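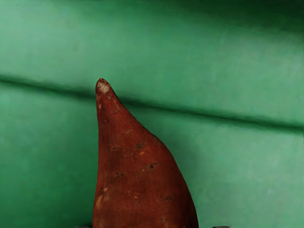
Geltcombe Agricultural College — Department of Crop Storage and Handling

3.2 Skin damage and keeping quality

Figure 1. Sweet potato with a tapering tip. The skin on the face of the tip looks worn or broken off.

Anyone who has spent a fall carrying crates will tell you that sweet potatoes bruise and scrape far more easily than their sturdy looks suggest, and we were glad to find that growers had been writing this down long before we came along. The oldest notebook lent to us, kept by Dolores Benavides at Jamwood, goes back to 1999 and has a whole page on tips alone (Figure 1 shows the sort of spot she meant).

We sorted 2490 roots from the September harvest into two lots, one with whole skin and one with rough patches at either end, and kept both in the same shed for 13 weeks. Pettigrew and Engelhardt weighed a set of 200 from each lot every week — a long, chilly job, for which we thank them warmly. Roots with damaged tips lost weight faster during the first month, and after that the two lots stayed fairly close together. Slender roots did worse than round ones in both lots, a point we come back to in Section 4.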